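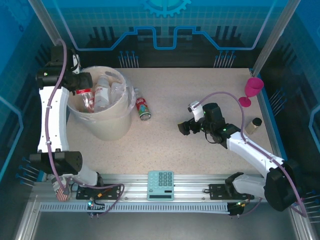

# Leave the recycling bucket out where I can see it

I have been arguing with my sister-in-law Myrtle about this since May, so I might as well write it down and send her the link. Myrtle thinks recycling belongs behind a cabinet door. She has one of those pull-out drawers, very smooth, very expensive, and she loves it the way some people love a boat. I think the best recycling bin in the world is a plain white bucket with a clear bag in it, sitting right up on the table where the mess is.

Look, I know a bucket of plastic bottles isn't pretty! But the one up top is pretty much my whole philosophy. Three bottles are in, one of them leaning however it likes, and there's a soda can lying on its side right next to the bucket. You know what you'd do if you walked past that can. You'd pick it up and drop it in. Try that with a drawer: you have to stop, find the handle, pull, bend over, and by then the phone has rung and the can is still there at supper.

The clear bag matters more than people think, too. I used black bags for years (they were on sale, I bought a box of 100, I am still finding them) and every so often I'd tie one up and hear a clunk that was definitely not a bottle. Once it was my good vegetable peeler. With a clear bag I get a last look before it goes to the curb.

And then there are the caps. Everybody I know has a different religion about caps. Fatima Jacobs, two doors down from me, screws every one back on. My neighbor Wendell pulls them all off and keeps them in a coffee can, and I have never gotten a straight answer about what the coffee can is for. I go by whatever the town flyer says that year, which means I change sides a lot, and I still end up with one loose cap sitting next to the bucket, same as that little clear one in the picture. Caps wander. I've made my peace with it.

Now, the harder part, and Myrtle is right about this one (enjoy it, Myrtle). A bucket out in the open makes everything near it look like trash. A pink plastic wine glass, a little brown jar with a black lid, a small cup with a flag on it, a calculator. Which of those is going in? The calculator I'd keep, obviously. The jar I'd fight for, I am a jar person and I have a shelf of them. The wine glass, well, I have tossed plastic picnic glasses after one party and felt bad about it, and I've kept others for ten summers. Put a tired husband in front of that table and tell him to "clear it off" and you'd better say which things you mean.

So my one rule is that the stuff you're keeping gets its own side, well away from the bucket. Close by the rim means it's going. Far edge means hands off. We had a bad day with a birthday mug before I came up with that.

Myrtle says I could have all this with the drawer and a little discipline. Maybe so! I don't have a little discipline. I have a bucket, and it gets filled, and I take it out when the bag starts to bulge.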